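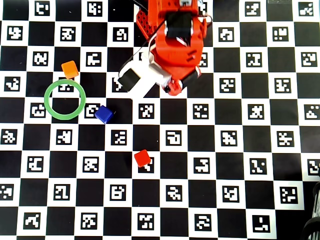
Florencia Pereyra wrote to us after the August session to ask why a learning system should need hundreds of examples of a task that a child masters in an afternoon. Her question will serve as the opening of this talk. Read it aloud, pause, and leave it unanswered until the section on variety.

Opening (slide stays up)

Good morning. I speak on behalf of the data group at Rirnbridge. My subject is the gathering of examples, which takes up most of our working day and very little space in our published reports.

The task is a small one. The arm is asked to pick up a cube of a named color and set it down inside the green ring. The cubes are orange, blue and red. The mat beneath them carries coded markers in its white squares, and from these the software works out where the camera stands in relation to the board.

What we count as an example

An example is one complete attempt, from the first movement of the arm to the release of the cube. It includes the camera record, the joint positions and the written instruction. We keep failed attempts and label them as such. An attempt that is interrupted by a person reaching onto the mat is removed.

The current collection, which we call Stumier, holds 419 examples. Of these, 41 are failures. Please state both figures slowly; the second is often asked for again.

Variety

Return here to Ms. Pereyra's question. A child arrives with years of handling things. Our system begins with none, and it will take any regularity we offer. In our first set the red cube was always placed nearest the operator, and the system learned to reach for that place whatever color was named. Benjamín Insaurralde found the fault when he exchanged two cubes and the arm went to the old position.

We now change the layout after every attempt. Cubes are turned at odd angles to the grid. The ring is moved as well, and the arm does not always start from the same point.

Pace of work

An operator records for 20 minutes and then rests. Longer periods gave us hurried motions, and the system copied them faithfully. Yesenia Ocampo keeps the session sheets and will take questions on scheduling.

Checking

Each example is reviewed by a second person before it enters the collection. We look for 3 things: the correct instruction, a clear view of the markers at the start, and a recorded release. Disputed cases go to Horacio Barrientos — his decision is entered in the log with a short reason.

If time is short, omit the next paragraph.

The second collection, Flikmont, will use the same mat with objects of other shapes. Recording has not begun. We would welcome suggestions from the audience as to which objects should be included, and a sheet for this purpose is at the door.

Take questions until 11:30, then hand over to Vasanthi Thevar for the session on storage.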